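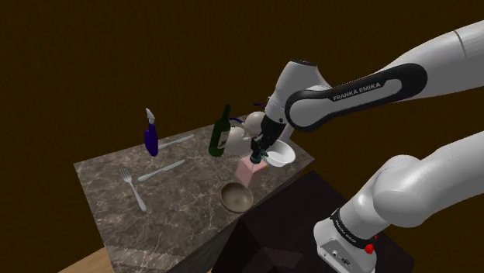
Franka arm on table duty, small teal bottle in its fingers.

Clearing the Table With a Robot Arm: My House Rules

I've been writing up kitchen tips for years and the ones I get the most mail on now are the robot ones, which tickles me! So many of you have an arm at a workshop, a school or (lucky things) at home, and you want to know how to let it loose on the dishes without losing the dishes. My rules got a good overhaul in March after a long afternoon of arguing with Marin Stojanović, who runs the practice table at Tredico and is much stricter than I am.

Try it on the screen first. I used to skip this. Now every new clearing routine gets run in simulation before a real bowl goes anywhere near it, with the same sort of muddle you'd find after supper: knives, a fork, a wine bottle, a couple of bowls, the spray bottle that somebody forgot to put back. Don't tidy the virtual table to be kind to the robot. Your real one won't be tidy either.

Start with whatever is easiest to get at. Small bottles standing on their own are lovely. Flat cutlery on polished stone is the worst, so I leave knives and forks for last, and on the real table I still pick up the knives myself. Marin's rule is no blades in the gripper when there's a person in the room, full stop, and I've come round to it.

Lift, then travel. If there's something tall or breakable close to the pickup spot, have the arm go straight up until it's well clear before it moves sideways. A bottle held low is a bottle that knocks over the jug behind it (ask me about my blue jug. No, don't).

Go slow with ceramics. I run bowls at half the speed I use for plastic, and a tilted bowl gets set flat by hand before we start. Amra Kolev wrote in from Clivberg to say she puts a folded dish towel at the drop-off spot, and I've copied her ever since. It's so much quieter, too!

Keep cleaners out of the food run. Spray bottles go in a separate batch, to a separate spot, and the fingertips get wiped before they touch anything you eat from. I'd do that with my own hands, so the robot doesn't get a pass.

Know where your stop button is. Say it out loud before you press start, and make sure everyone in the room can reach it without leaning across the arm. Stay 2 big steps back while it's moving, and kids and pets go in the other room.

Write down what went wrong. I do 10 practice runs of any new routine and keep a grubby notebook next to the laptop. Dropped, bumped, missed, that's plenty. If the same item shows up in there 5 times, I change the order or take it off the robot's list.

Next time I'll do the sink, with a few of Amra's notes on wet glasses. Bring towels.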